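Ilow Calligraphy Studio — Equipment and Room Meeting
Minutes, April

Present: Binta Balogun (chair), Nanna Frandsen, Bautista Huenchumán, Aitana Esteban (minutes)
Apologies: Valentin Deschamps

Meeting opened 7 pm.

1. Previous minutes
Accepted. One correction: the paper order under item 4 was 20 pads, previously recorded as 42.

2. Brush storage
BH reported on brushes left lying in the trays after the Monday class. Water runs back under the ferrule, the glue softens and the head loosens. Seven brushes have been withdrawn since February. Two can be reglued.
Agreed: all brushes to be rinsed, reshaped by hand and hung tip down before the room is locked. Tips must clear the base of the rack. Brushes without a hanging loop go flat on the bamboo mat, colour side of the label up. 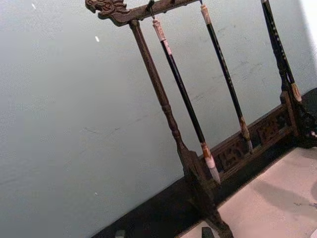 NF asked whether the dragon rack should stay in general use. The carving collects dust and ink in the recesses, and a wet cloth is doing the finish no good. BB preferred to keep it out, as students use it more readily than the plain stands. To be cleaned with a soft dry brush only. No oil or polish until NF has had an opinion on the finish from Lucero Restoration.
Hooks to be checked by hand each month. Loops that have frayed are to be replaced with waxed cord from the drawer — BH has a spare reel.

3. Inventory
AE has started a revised register. Entry 1316 is listed twice, once as an inkstone and once as a water dropper. AE to check both against the cupboard and renumber.
Brush entries will record hair type, ferrule condition and date of last loop replacement.

4. Suppliers
Quotes received from Sterar and Plultitz for practice brushes. Sterar is cheaper per unit but supplies without loops. Deferred until VD is back, with samples from both to be tried in class.

5. Other business
Sink strainer blocked again. BH to replace.
Ink bottles to be moved to the lower shelf, labels facing out.

Actions
NF: contact Lucero Restoration.
BH: regluing, loops, strainer.
AE: register, rinsing notice for the sink.
VD: brush samples.

Meeting closed 8.15 pm.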